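Home News Minutes Bookings Tool List Contact

Print this page | E-mail this page

JITESOV YARD SHARED WORKSHOP AND GARDEN
Minutes of the tenants' meeting, March 21, 2021

Present: tenants of Magnusson House, tenants of the Gera building, the plot holders' representative, the Chair, the minute-taker.
Apologies: the lettings office, which sent its apologies in the form of an invoice.

1. Minutes of the last meeting

The minutes were agreed after one correction. The word "allegedly" is to be inserted before "returned the stepladder". The member concerned asked for it to be noted that the stepladder is back. It was noted. A second member asked for it to be noted that it came back shorter. The Chair ruled that stepladders are measured under item 6.

2. Matters arising

The side gate. Still squeaks. The Gera tenants prefer it that way and regard it as a form of security. Left as it is until May.

The kettle. A new kettle has been bought. The old kettle has not been thrown away, and now lives beside the new one as a sort of adviser. Any tenant who wants it may have it.

Kneeling mats. The plot holders' representative reported that the mats from Tundetti had arrived and were the wrong size, unless they were for very small knees. Tundetti have agreed to exchange them if we pay the carriage. A long silence followed. Carried forward.

3. Money

The account stands at £2774. Out of this must come the lettings office invoice of £91, for "sundries". The Chair asked whether anyone present had received a sundry. No one had. It was agreed to pay the invoice and to send a letter with it, polite in the first paragraph.

A member asked whether there might be money for a second garden hose. The Chair said there might. The member asked whether that was a yes. The Chair said it was the sort of thing that would be looked at. The member said she had been coming to these meetings long enough to know what that meant, and sat down.

4. The grey bin

Members will remember that the grey bin was brought in as a temporary home for things found lying about in the workshop and the garden which might belong to somebody. It was meant to be emptied at the end of each month. It has developed a settled population.

The Chair had asked members to look into the bin before the meeting and come prepared to claim, disown or identify the contents. Discussion took up the greater part of the evening and is given below in a shortened form.

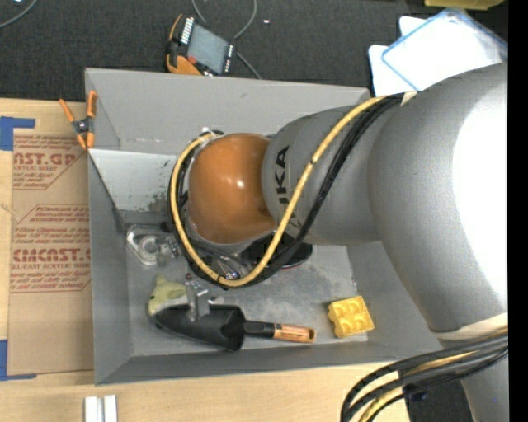

The grey bin on the wooden table, with trowel and green toy.

4.1 The trowel. There was general agreement that it is a trowel. After that, opinion divided. The plot holders' representative said that a black scoop with a wooden end to the handle was plainly the garden trowel missing from the hook by the water butt, and that the hole at the tip of the handle was there so that it could go on a hook, a hook being where trowels live. A Magnusson House tenant said she had one very like it at home and had wondered where it had got to. She was asked how, if it was at home, it could have got anywhere. She withdrew the words "at home".

It was pointed out that there is small lettering on the wooden grip, and that reading it might settle the question. The members nearest the door offered to go and read it and were gone some time. They returned with tea. The lettering had been forgotten. Action: the Chair to read the handle.

In the meantime the trowel is to be treated as common property, which several members felt was how it had ended up in the bin.

4.2 The green toy. The meeting next considered the soft toy, pale green, with a point on top like a fin. One view was that it is a fish. Another was that it is some kind of dinosaur and that anyone with grandchildren would know this. A third member thought it might be a very relaxed shark. The Chair asked whether the species was material. The member for dinosaurs said it would be material to whoever had lost it, who was presumably about three and would be asking for it by name.

Agreed that a notice be put on the board reading "Found: soft green toy, fin or similar". Agreed also that the toy should not spend another month pressed up against a trowel. The minute-taker was asked to move it to the windowsill, where it can see the garden. Proposed, seconded, carried without a vote against, the only item of the evening of which this can be said.

4.3 The shiny part with the round raised middle. Ideas were invited and came in quantity. A bit of a lamp. A bit of a bicycle. A bit of the old kettle (ruled out, the old kettle being complete and on the premises). A Gera tenant who used to mend washing machines said it was not from a washing machine, and gave his reasons. The Chair thanked him and said the reasons would be taken as read.

The sensible course was felt to be a label saying "What is this?" and a pencil on a string. A member observed that the last time we tried a pencil on a string we lost the pencil, and then the string. Action: label only.

4.4 The bracket, and the small silver piece near it. The bracket, or thing much like a bracket, was claimed by a member putting up a shelf. Asked whether it had come off his shelf, he said no, but that it would go on very nicely. The Chair explained the difference between claiming and wanting. He asked where in the rules this difference was set out. The rules were sent for. The rules could not be found. It was suggested that they might be in the bin.

The bracket is to be kept back for 60 days, after which the shelf may have it. The small silver piece next to it was held by some to belong with the bracket and by others to be nothing to do with it. It will be kept back as well, out of fairness.

4.5 The black rounded thing with the reddish edge. Nobody's. A strong feeling in the meeting that it was important to something. It stays.

4.6 The bin itself. A member raised the condition of the floor of the bin, which is worn. Replacing it was discussed. The Chair's view was that a new bin would only encourage people. The plot holders' representative asked if the bin might go on the ground, the table being a good table and wanted for seedlings in May. Against this it was argued that nobody bends down to look into a bin, and that its contents would pass into legend. Agreed that the bin keeps its place until the seedlings need it, and that the seedlings are to give notice.

4.7 Rules for the bin, as adopted:

Anything put in gets a label with the place where it was found.
Garden tools found in the garden are to be left in the garden — this is where they are kept.
Nothing alive, or recently alive. (Members will recall the marrow.)
Unclaimed things go after 60 days to whoever can say what they are.

A member asked what would become of things nobody could name. The Chair said they would be reviewed. The member asked by whom. The Chair moved to item 5.

5. Hooks

Arising from 4.1. It was proposed to put up 4 more hooks by the water butt, at a height that the shorter plot holders can reach and the taller ones will not walk into. These were found to be different heights for nearly everybody. A compromise was reached in the region of the elbow. The elbow in question is that of the plot holders' representative, who will be present when the holes are drilled.

A Magnusson House tenant has hooks left over from her hall and will give them, on the understanding that no one remarks on the shape. They are ducks.

6. The stepladder

Measured. The result was inconclusive, as two tape measures were produced and did not agree. Both members stand by their tape measures. Carried forward.

7. Any other business

Somebody has been feeding the blackbird with what looks like good cheese. The member responsible is asked to carry on, but to use the cheaper sort.

The biscuits were felt to be a decline on last time. The minute-taker, who bought them, has recorded this faithfully.

The lettings office has written to ask whether we have lost a set of rules, one having been found in a drawer at Tundetti's depot together with a delivery note for kneeling mats. No one could account for it. Action: the Chair to ask for them back, and to ask about the mats while he is at it.

8. Next meeting

In May, in the Gera building, on a date to be fixed once the person with the key has been asked. Tenants are asked to bring a chair, and to take the same chair home again.

The meeting closed when the heating did.

Print this page | E-mail this page

Comments

top floor back, Magnusson: It is a dinosaur. I would like this in the next minutes please.

plot by the compost: Has the Chair read the trowel yet? If the letters are the ones I think they are I have the matching fork and will bring it down.

gera ground floor: For the record I gave four reasons about the washing machine and they were all good ones.

plot by the compost: Nobody doubts it. Please can someone let me in on the squeaky side, my key sticks.

shelf man: Day count on the bracket starts from the meeting or from when it was found? Asking before I buy paint.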